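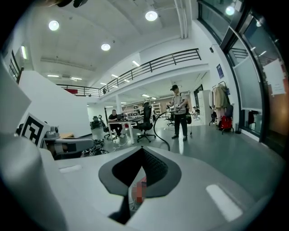
Workshop notebook, 12/3/25

Dye bench, natural indigo and the eucalyptus bark baths. Carrying on from the February pages, which Yen-ting has and should bring back.

The vat was sluggish again first thing. Colour of the liquor was a murky blue-green where I wanted yellow-green, and there was hardly any coppery scum on top. Warmed it to 45 and left the lid on for an hour before touching it. Added a level teaspoon of fructose, stirred slowly in one direction, left it another hour. Better by morning tea. pH strips gave 10.5, so I left the lime alone.

Dipped the Flandenwood wool first, 6 skeins, all scoured on the same day and wetted out overnight. Two-minute dips, then ten minutes airing on the rack. After the second dip the colour was a fair mid blue but two of the skeins had pale bands where the ties were too tight. My fault. Retied them in loose figure eights and gave them a third dip. The bands are fainter now but they'll still show if anyone knits them up plain. Put them aside for weaving.

Ming-te wants to know if the old Istora stock behaves the same as Flandenwood. It doesn't. It takes up the blue faster and rubs off more on the hands after rinsing. I suspect there's still some spinning oil in it. Next time scour it twice with the neutral soap and see if that sorts out the rubbing.

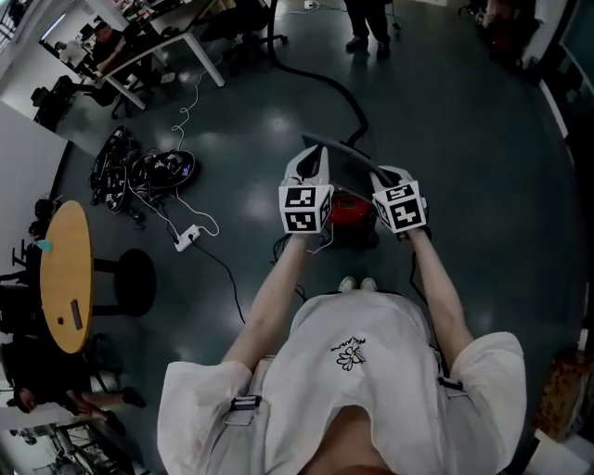

Bark bath: 3000 g of dry bark, soaked since the last entry, simmered for 2 hours with the lid half on. Strained through the old pillowcase. The smell gets into everything, so keep the roller door up. Mordanted yarn (alum, 12 per cent) came out a warm tan. The unmordanted yarn from the same pot came out nearly the same, a bit redder if anything, which makes me wonder why we keep using up alum on eucalyptus. Flurina said as much last year and I didn't write it down. Writing it down now.

Iron dip on half of the tan lot. Went from tan to a cold charcoal brown in under a minute. Too long. Thirty seconds would have done it. Rinsed three times and it still felt harsh, so I gave it a vinegar-free rinse with a bit of wool wash and hung it in the shade.

Sample cards: batch 1341 is the indigo, three dips, Flandenwood. The bark lot goes on the card after it. Please write the fibre on the card as well as the recipe. There are cards in the drawer marked "blue, good" and I've no idea what to do with them.

Lightfastness strips are up in the north window, half of each covered with foil. Fung-ping to take them down when the six weeks are up and put them in the grey folder, unlabelled side out so we can grade them without knowing which is which.

To get:
alum, if we decide we still want it
pH strips, the narrow range ones
soft cotton for ties
another lidded stockpot, stainless, not aluminium

Rang Tsang re the next order of skeins. They can do the same weight but the cone-wound is cheaper and Pak-hei would have to skein it off. He says he doesn't mind if the swift gets fixed first. The swift needs a new peg and the clamp is stripped.

Vat fed and covered at knock-off. Don't stir it before I've had a look.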